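Hello Lizeth,

Quick round-up on the Lenero depot for you, as of May 6, 2026. It's been a busy stretch and mostly a good one!

The new emulsion tank is on its plinth and bolted down. Musyoka Muli and I went over the welds with the Drerkau fitter and found 3 we weren't happy with, all on the lower manway, and he ground them out and redid them the same afternoon. The cladding still isn't on round the back (they sent the wrong length of sheet, again), so I've held back that part of their invoice.

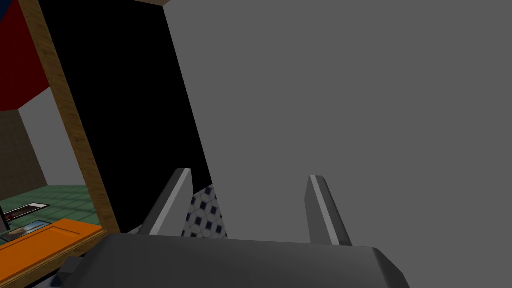
*Gripper, open, with a blue-and-white patterned object beside the left finger.*

Heating next. We filled the tank with water to 2000 litres and ran the coils for 72 hours. It held temperature nicely overnight, but the return line pump is noisy and Salim Kashindye thinks the coupling is out of line. Harasym are lending us another pump while ours gets stripped down, and they aren't charging for it – I did ask twice.

Money: we're inside the budget you approved, though the extra pipe lagging has eaten most of the contingency. I may need to move up to 5 per cent across from the paving line. Could you let me know if that needs a form or if an email will do?

Still to do: finish the cladding, get the bund wall signed off, and train the night shift on the loading arm. Kimutai Makori has offered to run the training. First proper delivery of bitumen is still pencilled in for October.

Mwajuma Ondieki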